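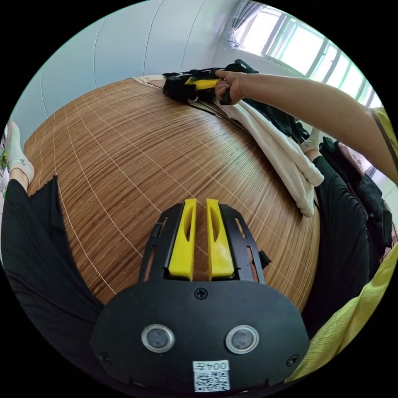

Figure 2. Hand-held gripper with two yellow fingers, and a woven bamboo mat.

3. Measuring Stale-Price Premiums in Single-Country Funds

3.1 Definition of the premium

Let P(i,t) be the closing price of fund i on its listing exchange on day t, and let N(i,t) be the net asset value per share published by the sponsor for the same day. The raw premium is the log difference between the two. For funds that hold domestic stocks, the two prices are struck at the same time, and the raw premium is a fair measure of mispricing. For the funds studied in this paper, they are not. The underlying stocks stop trading hours before the fund does, and the published net asset value carries local closing prices forward to the fund's close. Any news that arrives in between moves P and leaves N unchanged.

We therefore split the raw premium into two parts. The first is the change in fair value between the local close and the fund close, which we call the stale component. The second is what remains, which we call the residual premium. Only the residual premium can be earned, even in principle, by an authorized participant who creates or redeems shares. Earlier work that reports large and fast-reverting premiums in this group of funds has for the most part measured the stale component.

3.2 Data

Fund prices, shares outstanding, and sponsor net asset values come from the Lemance daily file. Local index levels come from Loresden, which also supplies the dates on which each local market was closed. The sample starts in the first week of 2000 in which a fund has both a quoted price and a published net asset value, and it ends with the file dated Feb 12, 2018. A fund enters the sample after it has traded for three full months, so that seed capital and launch-period flows do not affect the estimates.

The filters leave 102 funds. We drop leveraged and inverse products, funds that hedge currency exposure, and funds that hold most of their assets in depositary receipts. The last group is excluded on the grounds that receipts trade during the same hours as the fund and have no stale component to estimate. Where a sponsor restated a net asset value, we use the value first published. Using restated values lowers the variance of the residual premium slightly and changes no sign in the results.

Two funds in the Plirside family changed their benchmark during the sample period. Each is treated as a separate fund before and after the change, with the transition month removed.

3.3 Estimating the stale component

Fair value at the fund close is not observed. We model the return on the underlying portfolio from the local close to the fund close as a linear function of three variables measured over the same interval: the return on a broad domestic index future, the return on the local currency against the dollar, and the return on a regional basket built from receipts. The coefficients are estimated by regressing the next local overnight return on these variables, using a rolling window that ends the day before the premium is measured. No information from day t+1 enters the estimate for day t.

The overnight return is a noisy target. Local opening prices in thin markets can be set by a handful of orders, and in markets with daily price limits the open may not reflect all of the news from the prior session. For markets with price limits we replace the open with the first price at which the index has traded away from its limit. For all others we use the level at the end of the opening auction or, where there is no auction, at the end of the first half hour.

Windows that contain fewer than 2 local trading weeks are discarded. This occurs mainly after long exchange holidays. In October, when several of the markets in the sample close for consecutive days, the stale component can span more than one local session, and we cumulate the explanatory variables over the full closure.

3.4 Inference

Premiums are serially correlated within a fund and correlated across funds in the same region on a given day. Standard errors are clustered by fund and by date. We also report intervals from a block bootstrap with 3000 draws, in which blocks are sampled by calendar month and all funds in a month are kept together. The bootstrap intervals are wider than the clustered ones for the smallest funds, where a few days with large order imbalances carry much of the weight.

A further concern is the use of closing prices for funds that trade seldom. The last trade may predate the close by an hour or more, which introduces a second source of staleness, this time on the fund side. Following a suggestion by Faisal Sethi, we repeat each regression with the closing bid-ask midpoint in place of the last trade. Midpoints are available from the Jafri quote archive for a subset of the funds only, and the main tables use closing trades for consistency. The midpoint results are given in the appendix.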